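About Pritolside Water Testing
Reading time: 2 minutes

Pritolside is a drinking water laboratory in Stotamthorpe. We test samples from private wells, boreholes and small shared supplies, and issue written reports to householders, landlords and local water officers.

The laboratory was set up by Mererid Parri, who still signs off the metals results. Shengli Ren runs the microbiology bench and is the first contact for any query about a failed sample.

What we test

The standard set covers coliform bacteria, E. coli, nitrate, iron, manganese, lead, pH, turbidity and conductivity. Arsenic and fluoride are added on request. Pesticide screening is passed to our partner laboratory, Essien, and takes longer.

We currently hold records for 434 supplies, of which 145 are sampled every quarter. The remainder are sampled once a year or when a property changes hands.

How samples are handled

Bottles are sent out by post with a cool box and a form. Bacterial samples must reach us within 24 hours of being drawn and should be kept between 2 and 8 °C. Metals bottles contain a small amount of acid and must not be rinsed. Samples received after 3.30 pm are logged the same day and set up the following morning.

Results are normally issued in 4 working days. If E. coli is found we telephone before the report is written.
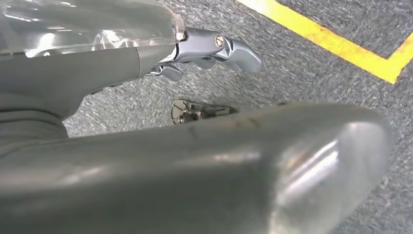 Dark grey moulded parts and a clear plastic cover, seen close up.

Area covered

We collect from Stotamthorpe, Trarnness and the villages along the estuary road. Customers elsewhere may post samples, subject to the time limit above. The Trarnness drop-off point is closed throughout December.

Bottle orders and report copies: please quote your supply number, which is printed at the top right of every report.

This site uses cookies to remember your settings. Accept | Manage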